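right, I've been threatening to do this for weeks. a thread on learning to swim properly as a grown adult, because at least four of you have asked and I keep replying with one-word answers 🧵

background: I could always "swim", in the sense that I could get across a hotel pool with my head up like a worried Labrador. never put my face in. never did a full length without grabbing the side and pretending to fix my goggles

then in December my niece asked me to go down the deep end with her at Brurmont baths and I made up some rubbish about my ear. felt awful about it all the way home. booked lessons that night
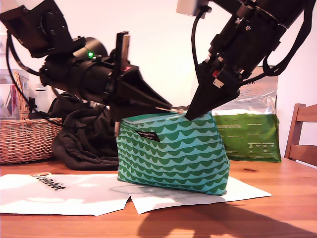 **Banafsheh Akbari**

so, lessons. the adult beginners' class is at 7am, which I moaned about to everyone, but the pool is so quiet then and the light comes in through the high windows and it's lovely?? I'm not a morning person and I'd still pick that slot again

first session we didn't swim at all. we held the rail and blew bubbles. I'm a woman with a mortgage, blowing bubbles next to a retired bus driver, and we were both terrified. by the end I'd put my whole face under and I came home and told the cat

the breathing is the hard bit. arms and legs are fine, you sort of copy the person in the next lane. but breathing OUT under water feels so wrong! I was holding my breath, then trying to breathe out and in during the half second my mouth was clear, and swallowing loads of the pool

what sorted it for me was humming. hum with your face in, turn, breathe, hum again. I went through most of Abba. my teacher said she could hear me from the other end

kit, as people always ask: one plain costume, goggles that don't leak (mine are the second pair, the first pair were dreadful) and a cap if you've got long hair. I spent far too long looking at fancy towels and then used the old beach one

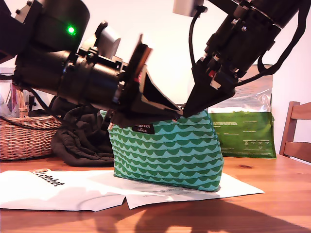 and take flip-flops, the changing room floor at Brurmont is freezing. also a pound for the locker. I forgot mine 2 weeks running and had to carry my shoes out to poolside like a lemon

progress, for anyone who likes numbers: my first proper length was 25 metres and I had to sit down after. last month I did 600 without stopping. slow as anything, got overtaken by a man doing what I think was sidestroke, didn't care

I'm aiming for 2000 by the summer, mostly as my friend wants us to do the lake swim at Vamberg and I said yes after a glass of wine. I have not yet told her how I feel about weeds touching my legs

bad days still happen btw. some mornings I get in and it's like I've never seen water before. I do a few lengths on my back, have a long shower and go and get a bacon roll

oh and the deep end! went back with my niece. we jumped in holding hands and she said I screamed. I did scream. she wants to go again on her birthday and bring three of her mates, so if anyone knows a decent waterproof mascara my replies are open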